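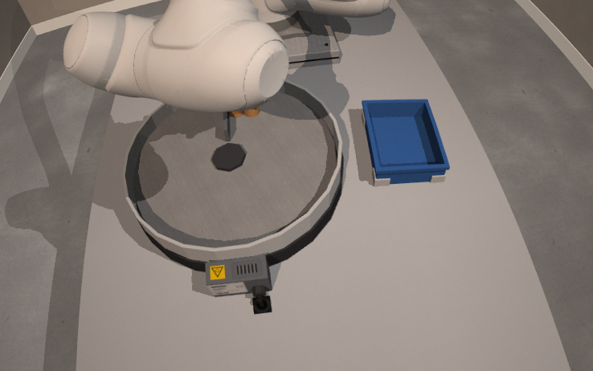

Turntable picks: approach phase times out after replan
Forum: Planning and Control

flurkatton
Posted 17th May

I have a tabletop cell in simulation: one arm on a fixed base plate, a round turntable in front of it, a blue bin to the right of the turntable. The task is to take small cups off the disc and put them in the bin. Planner is Iltska with default settings. The gripper is a two-finger one.

With the disc stopped, everything works. With the disc turning at a constant rate, a run of 1000 attempts gave 347 failures in the approach phase. Grasp and transfer failures are logged separately and are low enough that I am ignoring them for now.

What I see in the log is the same every time. The planner returns a path to the pregrasp pose, the arm starts, the tracker publishes a new cup pose, the goal moves outside tolerance, and a replan is requested. The replan starts from the current joint state with zero velocity. The arm stops, starts again, and by then the goal has moved. After five replans the state machine gives up.

I have tried loosening the goal tolerance. That only moves the failures into the grasp phase. Is there a clean way to do this without writing my own controller?

tolerance_stack

Replanning to a stale pose is the problem. You know the axis of the disc and you know its rate, so the position of each cup at time t is known. Plan to where the cup will be at arrival and don't touch the goal again unless the prediction error exceeds a threshold.

Also check that the start state for the replan carries joint velocity. Iltska zeroes it unless you pass the full state message. I lost a week to that.

Boonsong Rungrueang

I disagree with the first half of that. Prediction works if arrival time is known before you plan, and it isn't. Arrival time depends on the path, the path depends on the goal, and the goal depends on arrival time. You can iterate, but in a tight cell the path can switch sides between iterations and then it does not converge. I have seen the elbow flip back and forth over the bin for no visible reason.

What I would do is split the motion. Plan once to a hover pose that is fixed in the world, above the disc. From there, run a short servo loop in the disc frame. The planner never sees a moving goal.

flurkatton

Velocity was zero in the start state, yes. Passing the full state message brought the failures down, but not to where I need them.

On the hover pose: the links cover a lot of the disc when the arm is low over it. My overhead camera loses some of the cups on the far side. 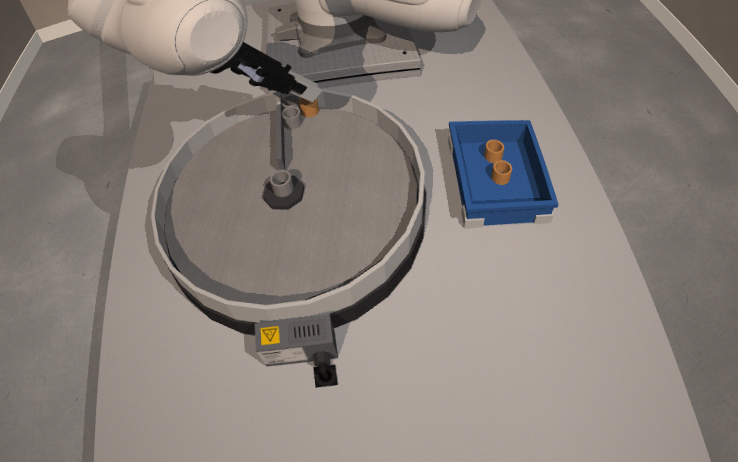 The tracker holds the last known pose when that happens and keeps publishing it with a fresh timestamp, so the planner has no way to tell that it is old. I did not write the tracker, and I assumed it was stamping at capture time.

tolerance_stack

Then fix the stamp before anything else. A held pose with a new timestamp will break both approaches. A servo loop will chase it with full confidence.

@Boonsong the iteration converges fine if you lock the arm configuration. Solve inverse kinematics for the grasp at a few points on the disc, keep the elbow on the same side in all of them, and reject any path that leaves that branch. Two or three passes are enough.

Boonsong Rungrueang

It converges in your cell. With a bin that close to the turntable I would want to see the numbers. Locking the branch also throws away grasps on part of the disc, and you have to wait for the cup to come around again.

sangkhawat

Both of you are tuning something that has not been measured. There are at least three time sources in this setup and the original post only mentions one. Here is the order I use for this type of cell:

1. Stop the disc. Log the tracked pose of one cup against the simulator's ground truth. If there is a constant offset, it is calibration. Fix it now.

2. Start the disc with the arm parked well clear. Log the same two signals. The error will now include latency. Divide the arc error by the surface speed at that radius and you have the delay. It should be the same at every radius. If it is not, your disc center is wrong.

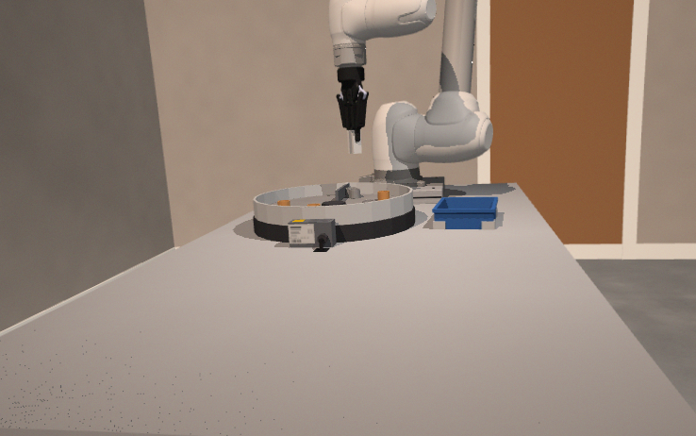

3. Run the arm through its normal pick and place cycle, disc still turning, with the tracker only logging. Mark every sample where ground truth says a link is between the camera and the cup. Those samples should be flagged as invalid by the tracker. If they are not, you have the bug flurkatton describes.

4. Only then choose between prediction and servo. Use the measured delay in either one.

5. Repeat step 2 at a different disc rate. A delay that changes with rate points to a queue somewhere.

flurkatton

Went through the list. Step 1 was clean. Step 2 gave a delay of 36 ms, same at every radius. Step 3 was bad, as expected. Occluded samples were all published as valid.

I changed the tracker to stamp at capture and to propagate the last good pose along the arc while the cup is hidden, with a covariance that grows over time. Then I tried both methods on the same seeds. The hover pose for the servo version is higher than the one I started with, wrist angled, fingertips well above the bin. 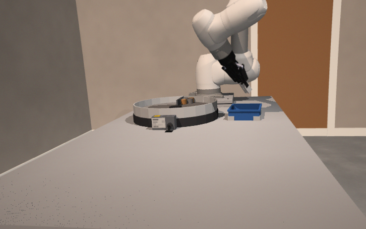

Prediction with the branch locked has the shorter cycle when it works. Its remaining failures are all cups that pass behind the arm during the approach. The hover version is slower per pick but gets most of those, since the camera has a view of the disc again before the servo loop starts. I am keeping hover for now.

tolerance_stack

Fair. I would still try prediction with a second camera mounted low at the side. The near wall of the turntable hides the lower part of the cups from there, but you only need the top edge to get a bearing.

Boonsong Rungrueang

A second camera means a second delay to measure. Before you add it, check the gain on the servo loop. If it was tuned with the old timestamps it is probably too low now.

bimetti

Question on the covariance. Does Iltska read it? I am on the September build and the goal message has the field, but changing it makes no difference to the path.

flurkatton

It doesn't. I use it in the state machine only. Above a threshold the arm stays at hover until the tracker has a direct observation again. The planner gets the mean pose and nothing else.

sangkhawat

Same here. There is a patch for the sampling side but it is against an older branch and the collision checker has changed underneath it. I can post the diff if you want to port it.

bimetti

Please do. Mine is a fixed table with no turntable, so I can test the static case at least.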